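Fleltport Workshop Forum > Storage and Handling > Open metal bins for mixed hand tools

This site uses cookies to keep you logged in. By continuing to browse you accept our cookie policy.

shimstock wrote:
Looking for opinions on open rectangular metal bins against plastic totes for small mixed items. Contents are scrapers, boxed consumables, a few odd fittings. Nothing heavier than 500 g. The bins sit on a bench and get tipped out for cleaning every 3 weeks. The totes we have now are Purnden and the corners split. I don't need lids.

gauge_block wrote:
Metal, no question. Plastic takes a set if you stack it loaded, and then the floor bows and everything slides to the middle. The drawback is noise. Drop a scraper into a bare metal bin and the whole shop knows.

latheside wrote:
Disagree on "no question." Bare metal is hard on edges. If the scrapers have a ground blade, they go dull against the bin floor and against each other. I had 2 metal bins and lined both with ribbed rubber matting, cut 3 mm short on every side so it lifts out. If you are buying matting anyway, a thick-walled tote costs less.

gauge_block wrote:
Rubber matting holds grit. You lift it out, there is a layer of dust under it, and nobody cleans that layer. A scuffed floor does no harm to anything. Scuffs are cosmetic.

latheside wrote:
Scuffs are where the metal on the floor meets the metal on the tool. One of them is wearing and you don't get to pick which.

shimstock wrote:
Most of mine are filling-knife types with a flat end, used for adhesive and label residue. Edge condition matters less than on a ground blade. What matters is picking one up without digging.

binrack7 wrote:
Then look at depth before material. A flat tool on a flat floor is hard to get a finger under, and a deep bin makes it worse. We went from the deep Inotside bin to the shallow one with the same footprint. Retrieval got easier. The walls still stop small boxes from walking off the bench.

Second point is orientation. Handles all toward one wall, preferably the back, so the wide ends don't interlock. It takes a minute after each clean-out and it does not last the day, but it helps.

gauge_block wrote:
Handles toward the front. That is the side you reach from.

binrack7 wrote:
Depends which side you stand on. Ours are reached from two sides - the back wall was an arbitrary choice and we kept it.

latheside wrote:
Handle color also counts. Red or orange shows up well on gray metal. Black ends disappear in shadow.

shimstock wrote:
Ordering one shallow metal bin, unlined, as a trial. The small boxes go in with the scrapers for now. Kodikara lists a divider strip that might fit, but the drawing gives no wall thickness, so I have asked.
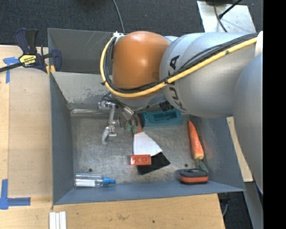 Page last changed: June, 4:10 pm

binrack7 wrote:
Regarding boxes in with the scrapers: look at the red one. It overlaps the lower left part of the scraper, so the box has to move first if you want the tool to come up flat. The handle is clear and points at the back wall, as I described. I would put the divider between the two types and leave the floor bare.

latheside wrote:
The floor is scuffed, as predicted. I would still line it.

gauge_block wrote:
And the scraper is still a scraper. Leave it unlined.

Related threads
- Purnden totes: corner repair or replace
- Divider strips for Inotside shallow bins
- Rubber matting, ribbed or smooth
- Cleaning adhesive off filling knives
- Bench height for tip-out bins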